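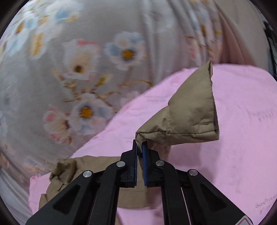

How often should you wash a padded coat? Once a season is plenty for most people, twice if you wear it every day.

Search this site Enter keywords

Packing up winter stuff this week. My Jurnholm parka has had 20 washes and still keeps its shape.

Zip it, turn it inside out, cold water, half the usual soap. Skip the softener — it flattens the fill.

Dry on low with two tennis balls. Mine takes 112 minutes.

Don't store it in a vacuum bag. A wide hanger in the closet is fine until September.

Next thread: wool socks.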